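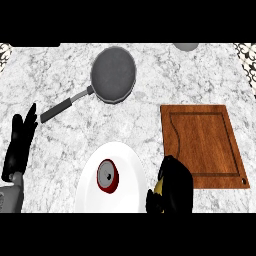
How to follow a stroke play tournament on site

Watching golf in person takes more planning than watching it on TV. The steps below were written for first-time spectators at the Ostmont course, but most of them work at any event played over several rounds.

1. Get the tee sheet the night before. It lists every group, the starting time and whether they go off the 1st or the 10th. Mark the two groups you care about most and leave the rest to chance.

2. Park at Pevdale, not at the club. The Pevdale lot holds 756 cars and the shuttle stops by the practice range. The club lot has 174 spaces and they are gone by 8 a.m.

3. Choose to walk or to sit. If you walk, stay one hole ahead of your group so you can see the approach shots land. If you sit, pick a par three. The grandstand at the Gough end has 988 seats and looks over both the short 7th and the 8th tee.

4. Learn to read the board. Scores are shown against par, with red for under and black or green for over. The small number beside the name is the last hole completed. A player at 2 under through six may be ahead of one at 3 under through 17 by the end of the day - the holes left matter as much as the score.

5. Stand still when a player is over the ball. Marshals raise their arms when it is time to stop. Wait until everyone in the group has putted out before you move to the next tee.

6. Set your phone to silent before the gate. The Narko scoring app works without sound and updates after each hole.
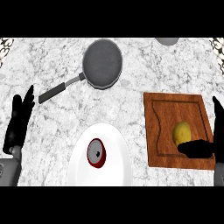 Can I change groups in the middle of a round?

Spectators can move between groups whenever they like, as long as they stay outside the ropes and use the marked crossings. The easiest place to switch is behind the 9th green, where the path to the 10th tee meets the one coming back from the 14th.

7. Leave before the last group putts out if you need an early shuttle. The line at the range is longest right after play ends, and the last bus goes at 7:30 p.m.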